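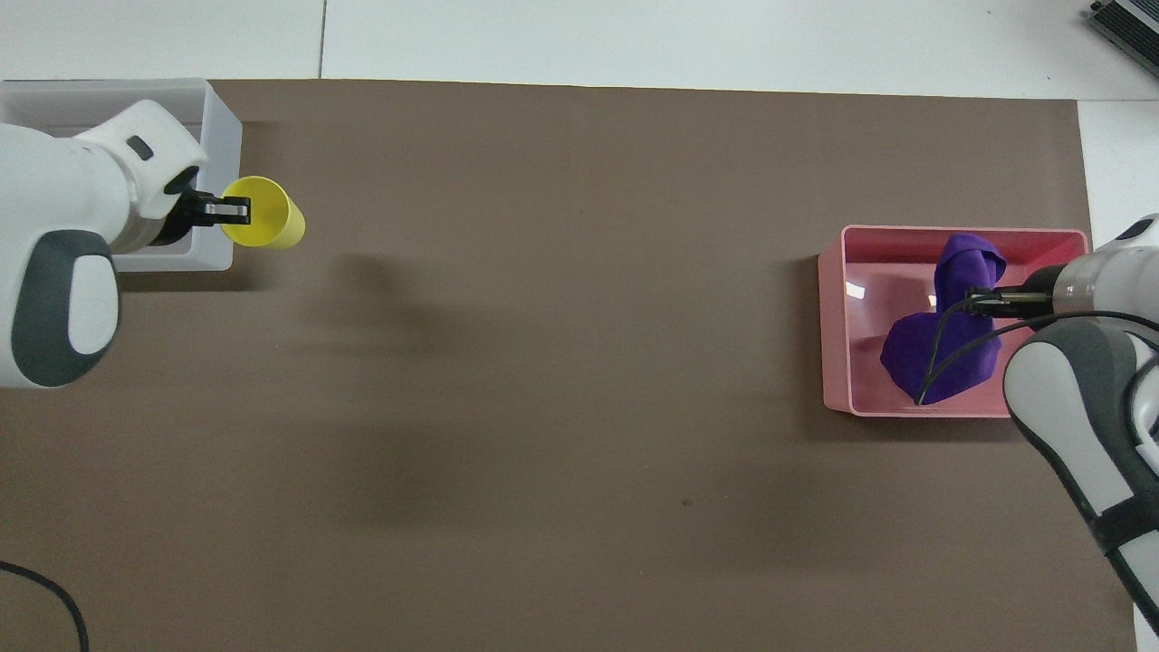

Dindstead Community Help - Halls, Rooms and Hire

Protecting table surfaces in a hired hall: what can we fairly require of hirers?

Posted by Brutelari, October 18, 2026

I act as bookings secretary for a village hall which has recently replaced its tables. The new ones are white and were bought with a grant of 2,000 pounds, and the trustees are understandably anxious that they should remain in good order. We let the main room to a painting class, a toddler group, a card-making circle and, at weekends, to families holding parties.

Our present conditions of hire state only that "tables must be left clean". In August a table was returned with a ring of blue ink on it which has not come out. The hirer maintains that it was there when she arrived, and we have no record which would settle the point either way.

I should be grateful for advice on three matters. First, may we require hirers to cover the tables, and if so, with what? Secondly, is it reasonable to hold back part of a deposit for a stain? Our deposit is 39 pounds. Thirdly, is there a safe method of removing ink from a white surface of this sort? I have the supplier's leaflet, but it says only to avoid "harsh products".

Bleddyn Parry

You may require more or less anything that is sensible, provided that it is set out in the conditions before the booking is accepted. A requirement introduced after the hirer has paid is a different matter, and you would be wise to apply new terms to new bookings only.

On coverings, our own hall considered three options. Plastic cloths are waterproof and can be wiped down, but they slide, and the cheaper ones can transfer colour if left folded on a surface in a warm room. Fabric cloths have to be washed, and the question of who takes them home was never resolved to general satisfaction. We settled on plain brown paper from a roll, which the hall supplies. It is cut to leave a margin at the edges, so that chairs and sleeves do not catch it. Paper will not stop a full cup of water, and for painting we ask that a plastic cloth is laid first with the paper over it. For card-making, glue and felt pens, paper alone has served us well.

Please do not allow tape to be stuck directly to the table. We lost more time to tape residue than to every other kind of mark together. If the paper must be held down, fold it under the edge and use tablecloth clips.

As to the deposit, the difficulty is evidence. We now keep a sheet inside the cupboard door on which each table is numbered and existing marks are noted. The hirer signs it on arrival and again on leaving. Without a record of that kind I do not think you can fairly keep the money in the case you describe, and I would return it in full with a courteous letter. You might also consider whether 39 pounds is enough. It would not replace a table, but a large deposit does discourage small groups, and we have left ours low for that reason.

Suggested wording, which you are welcome to adapt:

"Hirers undertaking craft, painting or similar activities shall cover all tables in use with the materials provided. Adhesive tape shall not be applied to any table. Marks found on arrival shall be entered on the condition sheet before the activity begins."

Baltier

Use bicarbonate of soda made into a paste. It worked on ours.

Panicker

I would add a word of caution to the reply immediately before mine. Bicarbonate of soda is a mild abrasive and may dull a glossy finish, particularly if it is rubbed in. The usual order is warm water with a little washing-up liquid, then a soft cloth dampened with surgical spirit, tried first on the underside or in a corner. The spirit should be dabbed on, wiped away within a few seconds, and the area rinsed. Open the windows and keep it well away from the cooker. If the ink has been there since the summer, some trace of it may well remain.

I would also ask the supplier, in writing, what the surface is made of and which cleaners are permitted under the guarantee. "Harsh products" is too vague to be of use to anyone, and a written reply can be kept with the condition sheet which Mr Parry recommends.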